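4.2 What people told me about fixing things at home

I should say at the start of this section that I went into the interviews expecting to hear mostly about money. My own mum kept a kettle going for years with a bent paperclip, and I'd always put that down to her being careful with the pennies. So the first version of my question sheet was full of prices, and I had to throw most of it away after the pilot chats in August.

The final group was 20 households, all within walking distance of the Rarlow repair evening, and I spoke to each of them twice. Between them they gave me 106 separate stories about something that had stopped working. I've counted a story as one item and one problem, so a toaster that broke on two occasions goes in as two stories (Kiều Nghiêm and I argued over this for a whole afternoon, and I'm still not sure I was right to win).

What came up again and again was the business of getting the thing open. People were quite happy to talk about fuses and belts and blocked pipes, and a fair few knew what was wrong well before they picked up a screwdriver. Where they got stuck was the outside. One woman had a Gimomitz fan heater that she was sure only needed a clean. She spent two evenings hunting for the last screw, found it under a sticker, and by then she'd cracked a corner of the case. She told me, "I felt like I'd broken into my own house." I wrote that down in big letters and it stayed on my wall for the rest of the project!

I had thought older people would be bolder about this, and my notes don't really bear that out. The boldest person I met was a student who'd had the back off her Flarar radio before she'd finished her tea. The most nervous was a retired fitter, who said he'd open anything at work but didn't like doing it at home, where his wife could hear the swearing. Age didn't help me much as a way of sorting the stories, then, and I gave up on it.

Sorting by the kind of fastening worked better. In 16 of the stories the person stopped at a clip they couldn't see, and in 12 they stopped at a screw head they had no tool for. The clip stories were the crosser of the two. With an odd screw you can go and borrow a bit from next door - with a hidden clip you have to guess, and a wrong guess can leave a mark. Moulded plastic got the blame for a lot of this. People talked about ribs, lugs and raised blocks as if they'd been put there to annoy them, and several said they couldn't tell which of the shapes did a job.
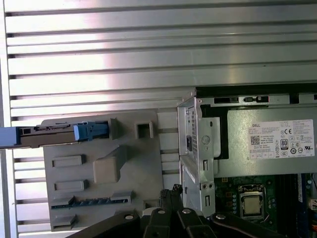
Figure 3. Light grey moulded plastic panel with raised and recessed features, against slatted metal.

I tried asking people what would have made it easier, and the answers were modest. An arrow by the clip was the favourite. A few wanted a drawing inside the lid, the way Mfinanga used to do with its sewing machines, and one man wanted a phone number with a person on the end of it. None of them asked for a cheaper product, even when I nudged them a bit, so the price questions I'd kept in the second round gave me very little.

There is one wrinkle I need to own up to. Everyone I spoke to lived near a repair evening, and most had been to it, so they may well be keener than the average household. Section 5 looks at the diaries, where I had a few people who'd never been along.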